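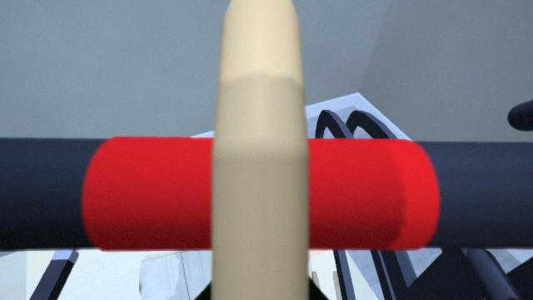 Llevo todo marzo peleándome con la pinza, y ya aviso de que este mes el boletín va casi entero de eso. Para quien se incorpore ahora: en el taller compartido estamos montando entre unos cuantos el Pindton, un brazo de sobremesa con dos dedos, y a mí me tocó la mano (bueno, la pedí yo, que me gusta complicarme). Antes de gastar más plástico me puse a probar en el simulador, con la cámara pegada al dedo, y ahí se entiende enseguida mi problema: el dedo beige, tan alto y tan redondito por arriba, se planta delante del cilindro rojo y me lo parte en dos trozos, uno a cada lado. Y claro, el programa de visión, que es bastante literal, unas veces me canta una pieza y otras me canta dos. ¡Dos! Me pasé una tarde entera revisando el código convencida de que estaba duplicando objetos en una lista, y la lista estaba perfecta.

Hice una tanda de 264 agarres simulados, cambiando un poco el ángulo en cada uno. En 175 el programa encontró el cilindro como una sola cosa. En el resto, lío. La barra azul oscuro que queda detrás tampoco ayuda, aunque el color lo separa bien; lo que le cuesta es decidir dónde acaba el rojo cuando el extremo sale borroso. Probé a subir el contraste y mejoró algo, probé a subirlo más y empeoró todo, así que lo dejé como estaba.

Lo siguiente fue mover la cámara. En el Mundik, el soporte que imprimimos en otoño, la lente cae justo en el eje del dedo y no hay manera de girarla. He dibujado uno nuevo con el brazo desplazado a un lado y una ranura para regularlo, y va saliendo de la impresora mientras escribo esto. La primera versión me quedó en 187 gramos, una barbaridad para colgarla de una muñeca con servos de los baratos. La segunda está en 155 y creo que todavía puedo vaciarla por dentro, pero quiero verla montada antes de ponerme a recortar otra vez.

De paso he cambiado los tornillos de la base, que se aflojaban cada dos por tres, y he pasado los cables por dentro del antebrazo. Quedan dos por fuera, los de la cámara. Ya veré.

Los modelos y la configuración del simulador están en la carpeta Skanimness del servidor del taller. La de Rajput es la vieja, por favor no imprimáis nada de ahí, que los agujeros no coinciden y luego vienen los disgustos.

El martes por la tarde estaré en la mesa del fondo montando el soporte nuevo. Si alguien tiene muelles pequeños de sobra, que los traiga, que los míos han desaparecido.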